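The mattress trial that isn't much of a trial

26 April 2023

5 min read

Search this blog Type and press enter

I've been shopping for a mattress since September and I would like to stop. The old one has a valley in the middle that you could lose a paperback in. My back hurts in the mornings, though it also hurt before the valley, so I'm not prepared to blame the valley for everything.

What I want to talk about is the home trial. Every mattress company that sells online has one now, and it's the thing everyone brings up when you say you're nervous about buying a bed you've never lain on. You can just send it back! I have heard this from relatives, from a man at the dentist's office, and from every review site I've looked at. I've come to think the trial is mostly there so that you'll stop asking questions.

The one I came closest to buying was the Skineletti, a hybrid, which means springs with foam on top. The queen was $1,409, marked down from $1,592. I watched that page on and off all winter and never saw it at $1,592. I'm sure there was some afternoon when it cost that, and I'm sure there was a good legal reason for the afternoon.

Skineletti gives you 200 nights. That sounds generous until you read the terms, which I did, at the kitchen table, with a pencil.

You can't return it in the first month. They say your body needs time to adjust. Maybe it does. I've slept in motels, on a ferry, and on my sister's couch, and I knew by the second morning each time whether I was sleeping badly. A month of adjusting sounds to me like a month of getting used to something, and most people can get used to nearly anything in a month. I got used to the valley.

You have to own a protector, and you have to have used it, and they may ask for a photo of the mattress with no stains. You also have to keep it on "a supportive foundation," and they get to decide afterward what was supportive. We have slats. The gaps between our slats are a little wider than the gaps in their diagram. I wrote to ask if that was a problem and got a friendly reply telling me how much I was going to love the mattress.

Then there's the return itself. The mattress shows up rolled in a box and it will never go back in that box. They arrange a pickup with a local charity if there is one, and if there isn't, you take it to the dump yourself and send them the receipt. I live outside Clostton. There's no charity out here that takes used mattresses, and I checked, because every one of them has bedbugs on its mind. So my free return would be me, a borrowed truck and the dump fee, followed by a wait for my money.

None of this is a scam. I want to be fair about that. I believe that if you did every step they'd pay you back, and plenty of people online say they got their refund without any fuss. But the steps are all on your side, and each one is a place where a tired person gives up. My guess is that a lot of returns die in the hallway.

The review sites don't help. The biggest one I used was Illent, which ranks mattresses with a score out of ten, and on the day I looked I couldn't find one below eight. What does an eight mean if there's no seven? They rate "motion isolation" and "edge support" and "cooling." I read the cooling section for six mattresses in a row and they were nearly the same paragraph. At the foot of the page, in gray type, it says the site may earn a commission. I don't mind anybody making a living. I do mind being told that a pillow top "sleeps cool" by someone who gets paid if I believe it.

And cooling is a funny one anyway. A fabric that feels cold when you put your hand on it in a store is a fabric that feels cold for as long as it takes to warm up. After that it's you, a sheet, and whatever the room is doing. I've yet to read an explanation of how a cover with no power going into it keeps moving heat away from me at four in the morning. If you have one that doesn't use the word "technology," please send it.

So I did what my parents would have done and went to a store. Srisuk is the furniture place on the road out of Clostton, the one with the recliners in the window. I expected to be pounced on and I was, mildly. I lay down on a bunch of beds in my coat. Ten minutes on a showroom mattress isn't a great test either, I know that. You're on your back, you're embarrassed, there's a radio. Their own return policy is an exchange only, one time, with a delivery charge, printed on a card by the register. It's a worse deal than the Skineletti one by any measure. Still, I understood it the first time I read it.

The one I liked was about $300 less than the Skineletti and had no story attached. It was firm and kind of ugly. The salesman said it was "a basic spring mattress" and went off to help somebody with an ottoman.

I haven't bought it yet. I've turned suspicious of my own suspicion, to be honest with you. It's possible that I liked the plain one only because it was plain, and that there's a whole line of goods built to appeal to people like me who think they're too smart for the other kind.
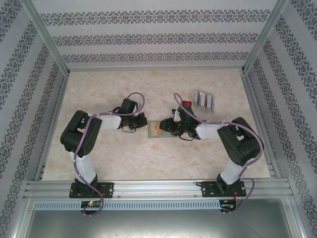

Gwen Tarkow
Writer, and the only person who runs this blog

A few of you wrote after the last post to say I should just flip the old one. It has a pillow top on one side. It doesn't flip. I did turn it head to foot, and the valley is still in the middle, where valleys stay when you turn them.

If you've sent a boxed mattress back, I'd like to hear how it went, especially if you live somewhere without a charity pickup. Tell me how long the refund took and who carried the thing down the stairs. I'm less interested in how well you sleep now. I'll post what I get in a few weeks, and I'll say then whether I went back to Srisuk.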